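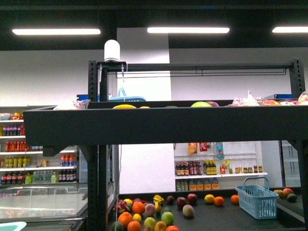 Progress report to the Femine fund, 13 December 2018
Project: Lolo (shop-floor chores, fresh produce)
From: Flor Taipe

Hello all,

You asked me to keep this one readable, so I'll leave the tables to Ayman's annex and just tell you how it's going.

The short answer to the question you keep putting to me (can it do the fruit yet?) is: some of the fruit, slowly, on a good day. I know that's less than I hoped to be writing when we started, but it's a lot more than I could have said at the end of the summer!

Since the last report we've stopped giving Lolo nice neat rows. Customers don't leave fruit in rows, so the table in the practice shop now starts each run in a proper muddle, oranges next to lemons next to apples, with a dragon fruit or a mango thrown in, and the job is to get what's on the order into a blue shopping basket without bruising it. We did 292 runs like that in November. Ayman Bouzid wrote up every single one, including the ones where the only thing to write was "orange on floor again".

Oranges and apples are the good news. Lolo finds them, picks them up and puts them in the basket well enough that I've started leaving it to get on with the job while I answer emails. Lemons were awful in October and are now all right, mostly thanks to a change in how gently it closes on small things. That was Ayman's idea and I argued against it for a fortnight, so please give him the credit.

Mangoes are hit and miss. A ripe one gives under the grip, Lolo takes that as slipping, squeezes harder, and you can guess the rest. We've had a lot of mango for lunch. Avocados have the same trouble, only it's harder to tell afterwards which ones got hurt until you cut them open. Dragon fruit it will happily pick up by one of the scales, which then bends or comes off.

Bananas we've put to one side. A single one is manageable but a bunch is a different animal, it swings, and it won't sit in the basket the same way twice. Bagged produce is worse still. The clear bags fool it about where the edge is, and it'll close on a pinch of empty plastic and lift nothing at all, looking very pleased with itself. I'd like to leave both until spring and I'd rather tell you that now than have you find it missing from the plan.

The other half of the work is telling things apart. A red apple and a yellow one, fine. A lemon and a small yellow mango seen end-on, not fine. The ceiling lights don't help, as they put a shine on everything waxy. Hamdy sent us a set of softer covers for the light fittings and I want to try them in the new year before we spend anything on cleverer software.

Speed. I promised I wouldn't dodge this. An order of 8 pieces takes Lolo 19 minutes when nothing goes wrong. I timed myself on the same order and was done before the kettle boiled. For a night shift with the doors shut that may not matter very much, and the people at Stustar (they run the small shops we'd be trying this in) say they'd put up with slow if it could be left alone. Left alone is the bit we haven't got. Someone still has to step in on most longer orders, usually for a piece that has rolled up against something where Lolo can't get round it.

I went to see Stustar's morning team to ask which chores they'd hand over first, and picking orders wasn't top of their list. They want the turning-over done, old stock to the front and bad ones out. That's a harder job than ours, as it means judging a soft spot. I said I'd pass it on and I'm passing it on. If you'd like us to look into it, I'd need to drop something else, and my choice would be the bagged produce.

Money: we're inside budget except for fruit, where we've gone over by £2,000. Practice fruit only lasts a few days of being handled and we tried plastic fruit, which taught Lolo some very bad habits (it's all the same weight, for one thing). I'd like to move the overspend across from travel, where we've hardly used anything. Could you let me know whether that needs a form?

Next up are the light covers, then mangoes with the new grip setting, then a full evening of orders with Ayman and me sitting on our hands. You're very welcome to come and watch that one. Bring a bag, there'll be spare apples.

Flor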